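Snack table cleanup and packaging drop-off

The shared snack table at the Redlow office gets cleared this week, along with the shelf under it. Anything open or empty will be sorted. Sealed food stays where it is unless the date has passed.

Since June the Redlow and Ilton offices have sent 1,156 bags of packaging to Kanmont, and 690 of those came from Redlow. Most of what gets turned away is mixed material: a wrapper pushed inside a carton, or a candy bag with candy still in it. Kanmont takes the two kinds separately and will not pull them apart.

Drink cartons go in the tall bin by the sink. Empty them, rinse them and press them flat. Plastic wrappers and candy bags go in the clear sack on the back of the door. Paper labels can stay on. If a bag still has candy in it, twist the top shut and put it back on the shelf.

Please don't leave wrappers on the white work surface. It marks easily and needs a proper scrub as it is.

A green candy bag, then a mango and apple tea carton with an orange wrapper. 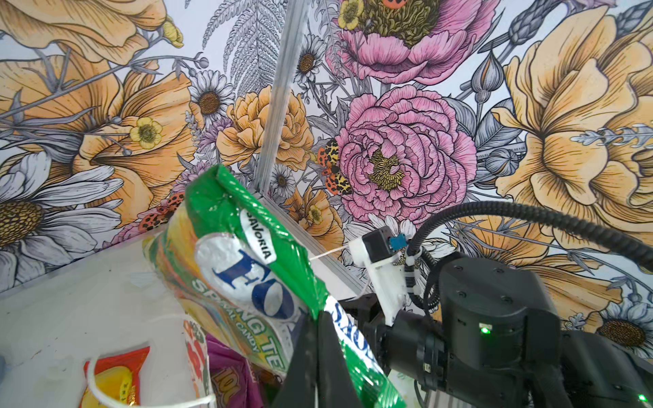
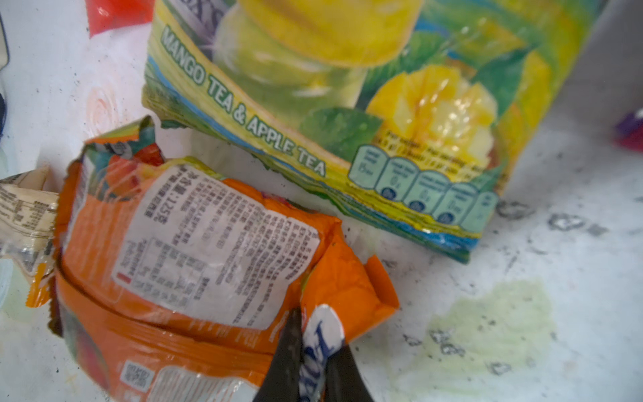

Collection dates

The next pickup is Wed 11 December. Sacks should be tied and by the side entrance before 6 that morning. The Tennant building has its own pickup and should not bring bags over to Redlow. Spare clear sacks are in the supply closet, second shelf, next to the paper towels.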